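## Section 4: Comparing hands and setting the wrist camera

By the time you reach this section you should have both hands bolted on, the arms homed, and the controller talking to your laptop. If any of that is still giving you trouble, please go back to Section 3 and take your time with it. We have all tried to skip ahead at one point or another, and it only makes for a longer afternoon!

The first job is to check what the wrist camera can see past the hand itself. A good view takes in the finger, the underside of the housing with its textured pad, and a fair piece of the surface you are working over. 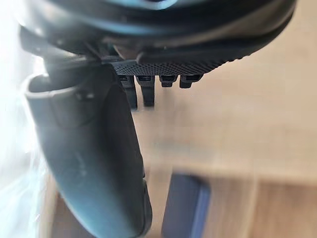 **Ollcombe Handling Lab · Gripper Trials Group**

Keep the blue object in view while you work through the steps, and try not to fuss over the exposure until the end.

1. Open the Memier panel and choose **Wrist View**.
2. Lower the arm slowly over the wooden surface until the block shows near the bottom of the picture.
3. Close the large finger by small amounts. The block should stay visible the whole way down.
4. If one side of the picture washes out to white, bring the exposure down to 400 and look again. (Mehrangiz Kiani likes to turn the wrist a little first and leave the exposure alone, and that is a perfectly good way to do it.)
5. Save the view under the name of the hand you are testing, either Zamani or Pruvlow, so the two sets don't get mixed up.

> **Caution:** Keep your own fingers out from under the housing while the arm is powered. The short prongs beneath the pad are easy to forget when you are watching a screen.

### 4.2 The cabinet reach

Now for the part most people look forward to. The reach test uses the low wooden cabinet, with a flat blue box lying on the middle shelf, and you'll run it once for each hand on the same settings.

1. Swing both cabinet doors wide open and make sure they stay put.
2. Lay the box lengthwise at the left end of the shelf, long side toward the robot.
3. Bring the robot up facing the opening and leave enough carpet in front for the arms to come forward freely.
4. Select **Ready Pose**. The hands come up apart, palms facing each other, thumbs pointing in.

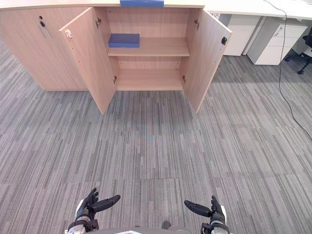
5. Wait for the pose to settle, then start the log. Run 1,519 in the shared folder is a nice clean one to compare against if you are new to this.
6. Send the left hand to the shelf at speed 2. You can go up to speed 8 later on, once you trust the path.
7. Stop the log before you put the box back, and write down which hand you used.

> **Note:** Cables on the carpet have a way of finding the wheels of whatever rolls past. Check the floor between runs, especially near the desk.

If the hand touches a door on the way in, press **Hold**, back the arm out by the same path, and move the robot a little before you try again. Please don't edit the path to get around it, or the Zamani and Pruvlow runs can't be set side by side. Bring your logs along on Wednesday and we'll go through them together, then carry on with the grip force settings in Section 5.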